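Magazine > Home & Garden > Essays

The Tulip Year

By Nadine Chamoun
5 min read

I planted my first tulips out of spite. My neighbor Rami Boutros had told me, over the fence and with his mouth full of sandwich, that our street was hopeless for bulbs. Too much clay, too many squirrels. So I went home and ordered 100 of them.

They came from Garnum, a tiny mail-order place I'd never heard of, in two paper sacks that sat in my hallway for most of October while I worked up the nerve. You're supposed to plant them deep, three times the height of the bulb, and I can tell you that by the fortieth hole in clay you start to develop your own ideas about what deep means. (I paid for those ideas. The squirrels found every lazy one.)

Then came winter, and I forgot about them, the way you do. One Thursday in March I took the trash out in my slippers and there they were, little green noses poking up all along the path. I may have yelled. I definitely called my aunt.
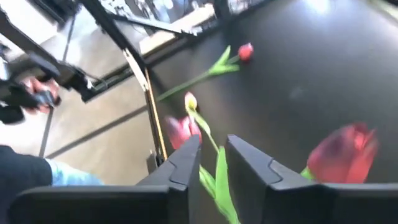
A pale bud, its tip closed, with a small closed red bud and two reddish blooms on a black tabletop.

In the end I got 56 flowers, and Rami got to hear about each of them. What surprised me was how hard it was to cut any! I'd stand out there with the scissors like a kid at a diving board. It was Siham Awad, who ran the flower counter at Hijazi for years, who talked me into it. Cut them while they're still closed, she said, when you can just see the color coming, and do it early in the morning. Wrap them in newspaper and stand them in cold water for a couple of hours so the stems firm up. And don't be upset when they bend, because tulips keep growing in the vase and they go wherever the light is.

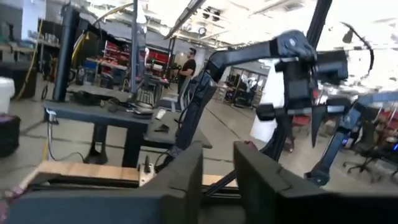
She was right about the bending. My first bunch leaned so far toward the kitchen window that by Sunday it looked like it was trying to leave. I tried a taller vase, then a narrower one, then a penny in the water, which my aunt swears by and which did nothing at all that I could see. Now I just turn the vase every morning while the coffee's on and let them flop the other way for a while.

I've already ordered for next year, a mix of late doubles and some skinny red ones. Rami wants in. He asked, very casually, if I had the Garnum catalog lying around, and I've told him he can borrow it once he's dug my holes.

Related
Forcing Hyacinths on a Windowsill
Issa Akl's Garden for Bad Soil
What the Squirrels Left Us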